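2 Aug 2020

Office of the Registrar, Zorley Museum of Local Trades
Daily Record, kept by Darcy Tapsell

The building was opened at the usual hour and the alarm log signed. The overnight humidity reading in the paper store was 50 percent, and no adjustment to the equipment was made. The reading in the textile room was a little higher. The door to that room has been found ajar on several mornings, and a notice has been placed on it asking staff to pull it firmly shut.

The morning was given to the Cho gift, consisting of account books, letters and printed matter from the family's seed and grain business. The boxes have been in the receiving room since the winter. The deed of gift was signed in December, but the closure in the spring delayed all work on the contents. The family has been patient, and a letter was sent today informing them that cataloging has begun.

Box 4 was opened first, as it was the one reported to have a damaged lid. The contents are sound. It holds order books, a bundle of receipts tied with kitchen string, and a large number of seed packets that were never filled. The packets are bright and cleanly printed, and the bean varieties are especially fine. The string was cut and kept in a labeled envelope, according to our practice. Two of the order books have rusted staples, and these were set aside for the conservator.

The order books record the name of the customer, the town, the goods and the price. Later entries also give the means of delivery. A clerk with a very upright hand kept the earlier volumes and wrote short remarks in the margins about late payment and poor weather. The remarks are of more interest than the figures, and it is recommended that they be transcribed in full. One reads, "Paid in eggs, and two of them bad." Another states only that the creek was over the road again and the wagon had turned back.
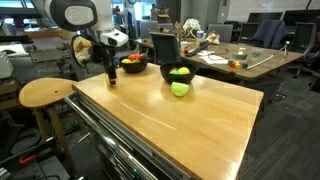

The second half of the morning was spent on numbering. The last number issued in the register was 2865, and the Cho material will follow on from it. The question of whether the seed packets should be numbered singly or as a group was raised again. The written policy allows either. The Registrar has decided on a group number with a suffix for each variety, and a note to this effect has been placed in the front of the register so that the matter need not be reopened each time.

A telephone call was received before lunch from Rinus, the bindery, regarding the town directories sent out for repair. Four volumes are ready. The fifth requires a new spine, and the bindery asks whether the original cloth is to be kept. Instructions were given to keep the cloth and to lay the old label down on the new spine. The volumes will be returned together, and the loan form has been extended to cover the delay.

In the afternoon the reading room was inspected in preparation for visits by appointment. The tables have been moved apart and one chair placed at each. Pencils will be given to readers and will not be collected again. Books that have been handled are to rest on the side shelves before they go back to the stacks, with a slip showing the day on which they may be moved. The slips were printed on the pale green stock left over from the Zunine exhibition, of which there is a very large supply.

The public inquiries tray was cleared. A resident asked for the former name of the street behind the mill and was sent a copy of the old survey sheet. A school requested material on ice cutting, and the request was passed to the education office. A gentleman who believes his grandfather built the bandstand was advised that the contract names another builder, but that the day laborers were not listed, and he was invited to consult the pay sheets once the reading room is open.

There was rain late in the day, heavy for a short period. The gutter over the loading door overflowed as it did last month. The floor inside remained dry. A second request for repair was submitted, with the earlier request attached.

It is the personal view of the undersigned that the Cho gift is the best collection to reach this office in some years, and that the clerk with the upright hand deserves to be identified. The wage book, if it survives, is likely to be in one of the unopened boxes. Work will resume tomorrow with the letters. Acid-free folders are running low, and an order is to be placed before noon.

D. Tapsell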